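Kallgate Chore Kit
Sink and counter wipe-down for single-arm and two-arm robots

Availability: in stock, ships from our Tirell warehouse
Last update to this page: 28th February

What it is. Wrist adapter, cloth holder, spare pads and the Rarinau wipe software. Bolts on to most mid-size arms with a standard tool flange. Cable runs outside the arm, no drilling.

What it does today. Flat counters, good. Vanity tops and bathroom sinks, pretty good if the basin is a plain shape. Mirrors, no. Toilets, please stop asking, we're working on it.

People write in wanting to know if this replaces a cleaner. It doesn't. A person does a bathroom sink without thinking, hand goes round the faucet, thumb in the corner, done. An arm has to push a soft thing it can't feel very well against a curved hard thing, and keep the pressure even while the cloth bunches up however it likes.

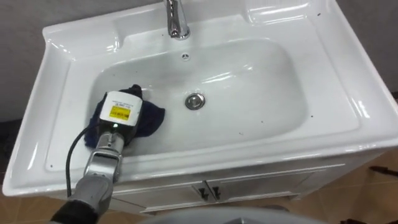 Cloth is the hard part. Always has been. We tried sponges (skip on glaze), foam blocks (leave the corners), and came back to ordinary cloth, folded over. Bunches up, yes, but it gets down into the curve of a basin. Dark cloth seems to track better against white ceramic, so thats what we pack.

Where it still falls down
Behind the faucet. Tight gap, wrist doesn't fit.
Dried toothpaste. Needs a second pass, sometimes a human one.
Wringing out. Not supported. Desta Gudeta has a demo going on the bench, no promise on a date.
Stoppers that pop up when pressed. Set the no-press zone first, see manual.

Shop floor use
Same kit, easier job. Benches are flat and nobody minds a streak. Bernd Diekmann runs the Kassa trial line and has put over 4,000 wipe cycles on one adapter, pads swapped as needed. If you're choosing where to start, start there and do the washroom later.

In the box
Wrist adapter
Cloth holder
2 cloths, dark
2 spare pad sets
Cable clips
Printed quick start (full manual is a download)

Not included: arm, gripper, cleaning fluid. Water or mild soap only, bleach will eat the seals and void the waranty.

Next software release planned for July. Adds edge following on rounded rims. Free for current owners.

Questions before ordering: ask for Bezawit Zeleke in sales. Fit and flange questions go to Obsa Admasu, send the arm model and a photo of the wrist.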